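Residential Services Bulletin
Dramik House and Jutska House
8 February 2021

Laundry and Linen: Folding Clothes in Resident Rooms

Residents and families are advised that the Linen Office has revised its guidance on the care of personal clothing. The revised guidance takes effect in March and applies to all rooms in Dramik House and Jutska House. It was prepared by Štěpánka Kubíček, Linen Supervisor, following a review of the laundry service carried out last fall.

Under the present arrangement, personal clothing is returned from the Machala laundry room in stacks, already folded. During the review, 134 residents answered a short survey on the service. The most frequent remark concerned light knit shirts, which often reached the room with a hard crease across the chest. The creases form when thin fabric is folded while still warm and then placed under heavier items such as towels and sweatpants.

Beginning in March, light knitwear will be delivered unfolded in a mesh bag. Folding will be done in the room, on the bed, by the resident or by the room assistant assigned to that hallway. A made bed gives enough space to lay out an adult shirt in full, and most residents will find the height comfortable. 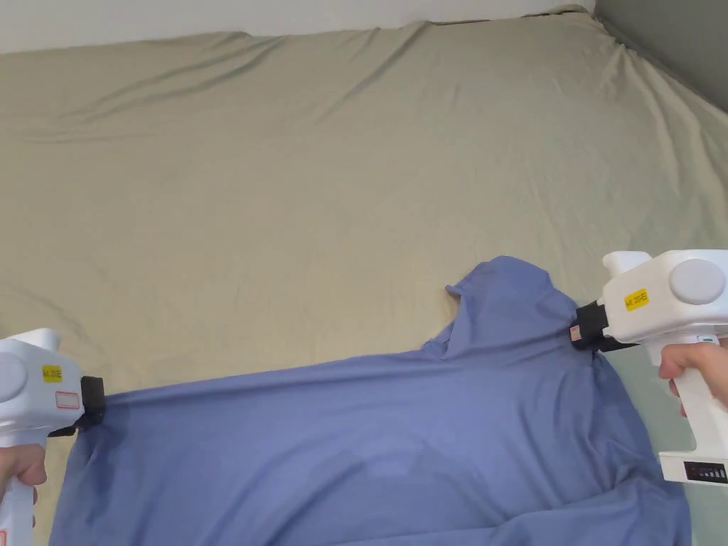
Does the bed need to be made before clothes are folded on it?
A fitted sheet is enough. Blankets and pillows should be moved to a chair so that the clothes can be laid out flat.

The recommended method for a short-sleeved shirt with a collar is as follows. Lay the shirt on the bed and open the collar. Take hold of the shirt at both sides and draw it out gently until the larger folds have gone. Thin knits should never be pulled hard, as the side seams will twist and the hem will no longer hang straight. Smooth the body from the collar down to the hem. Turn the shirt face down, bring each side in toward the middle with the sleeve laid back along it, and fold the lower half up to the shoulders. Turn the finished shirt over and set the collar by hand.

Shirts folded in this way fit the upper drawer of the standard Vostar dresser in a single layer. Stacks should hold no more than 5 shirts. Residents who prefer hangers may request them from the Linen Office, with a limit of 21 per closet. 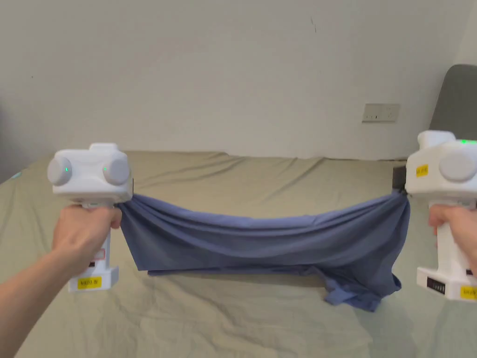

Larger garments may be easier to manage with two people, one at each side of the bed. Robes and long nightgowns should be folded lengthwise first. Sweaters should be kept flat at all times and should not be placed on hangers, even for a short period. Items marked for hand washing will continue to be returned separately.

Colored clothing should be fully dry before it is laid on a light sheet. If a garment feels damp on arrival, please return it to the mesh bag and leave it outside the door by 4 p.m. It will be dried and brought back the following morning.

Annick Chevalier, Training Coordinator, will instruct room assistants in the new method before the change takes effect. Family members who help with clothing are welcome to attend and may register at the front desk of either house. Printed instructions in large type will be placed inside each closet door.

Requests for an exemption, including requests to continue receiving folded knitwear, should be submitted to the Linen Office in writing. Name labels remain required on all personal clothing, and replacement labels are provided without charge.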